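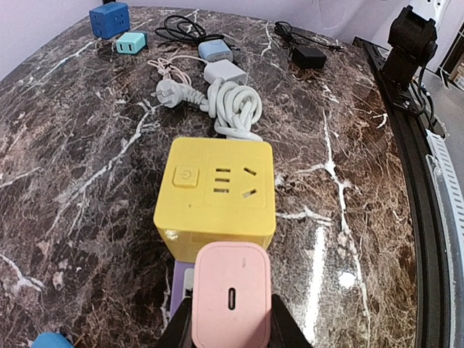 A yellow cube socket and a pink USB-C charger on the sorting table, with cables still to be untangled.

Brokholm library opens swap shelf for chargers and cables

Sun 30 September

Brokholm Public Library will open a swap shelf for chargers, cables and power strips in October. Residents can drop off items they no longer use and take home ones they need at no cost.

The shelf will stand in the entrance hall, next to the book return. Items can be left in the gray bin at the front desk during opening hours. They will be checked before they go out on the shelf.

The library held a trial collection over the past two weeks, and 83 people brought something in. Phone chargers made up the largest share, followed by charging cables and power cords from old laptops. The library also received several power cubes and travel sockets, including some made for outlets in other countries.

Sockets and plugs from abroad will be kept in a separate tray. A yellow cube with a Chinese-style outlet and a white cord is among the first items to go through sorting. The library says people who travel or have family overseas may find these useful, but they should check the voltage printed on their own devices before plugging anything in.

Each item will get a paper tag. Chargers will be tagged with the type of port and the power rating, if it can be read. Cables will be tagged with the connector at each end and tied with a strip of cloth tape so they do not tangle on the shelf. Anything with a cracked case, bent pins or bare wire will be sent for recycling.

Testing will be done by Strickland Repair, the shop on Mill Street, which has agreed to check donated items on Tuesday mornings through the winter. The shop will also take the rejected items to the county recycling center.

The town has set aside $400 for the project. Half of that, $200, will pay for the shelf, the trays and the tags. The rest will go toward a socket tester and a small scale to weigh what is sent for recycling.

Each visitor may take up to two items per visit. A library card is not required. Schools and clubs that need a larger number of the same charger can leave a request at the desk.

The library will not accept loose batteries, power banks, extension cords longer than 10 feet or anything that has been repaired with tape. Batteries can still be left in the box outside the Zorar hardware store.

The neighboring town of Jerkik started a similar shelf last year in its community center. Its shelf has room for 80 items and is restocked twice a week.

The Brokholm shelf will be available whenever the library is open. Donations are being accepted now. Cords should be unplugged from their chargers where possible and coiled before they are put in the bin.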